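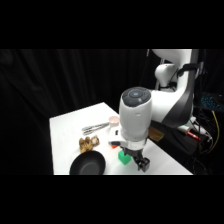 Black curtain hanging in folds behind a white tabletop.

Can a curtain make a room quiet?
July 10, 2022

The woman who runs Javska, a curtain workroom in Skokside, has agreed to talk to me on the condition that I leave her name out. She says her suppliers read everything. I've come with a list of claims printed from other sellers' websites, and the first one promises to "block out up to 100 percent of street noise." She reads it and hands it back.

"Up to," she says. "Zero is also up to."

I had expected more of a fight. Javska sells heavy drapes, and the word "acoustic" is right there on the price list. So I ask what the word is doing on it.

"It means the cloth is thick and there's a lot of it. A room with hard walls sounds bad. You hang something heavy and full in it and it sounds better. You'll hear your own voice differently. You'll hear the garbage truck the same."

That is a fair distinction, though I notice it isn't explained on the price list. She says people can call and ask. I say most people won't, and that they'll see "acoustic," think of the truck, and pay. She doesn't argue, but she doesn't offer to change it either. "I've thought about it," she says. "If I take the word off, they go to Fludton and buy it from someone who'll tell them it stops trucks."

I've heard this reasoning from mattress sellers and from a man who cleaned air ducts. It may even be right.

We move on to fullness, meaning how much wider the cloth is than the rod it hangs on. Her rule is 2 times the width. She has seen shops sell flat panels at the full acoustic price, and this makes her angrier than anything on my printouts. "A flat sheet is a sheet," she says. "You paid for the folds and you didn't get the folds." I ask whether going to 3 times is worth it. "For me it is," she says. "I sell by the yard." Then she says that for a bedroom she would put the extra money into the window, and that old, leaky frames let in more noise than any drape can deal with.

Does she tell customers that?

"If they let me come measure. Over the phone, I take the order."

She did lose one big job by being blunt. A restaurant called Majumder wanted drapes along the front glass to keep the bar crowd next door from bothering diners. She told them it wouldn't work and that they should treat the ceiling, where their own noise was coming from. They hung drapes from another shop in November. I called the restaurant afterward, and the manager told me the place sounds "much softer now." When I asked about the bar crowd, he said they could still hear them.

Her own home has drapes in the bedroom, nine years old, lined, with a hem she calls embarrassing. She likes them for the dark. I ask if they help with noise, and she takes a while over it.

"I sleep better with them closed," she says. "I can't tell you it's the noise. Maybe I just think of it as nighttime."

I believed that more than anything else she told me. Before I leave, I ask again about the price list — one line would do it, something like "does not block outside noise." She says she'll look at it when she reprints, and goes to find out what happened to a delivery of lining.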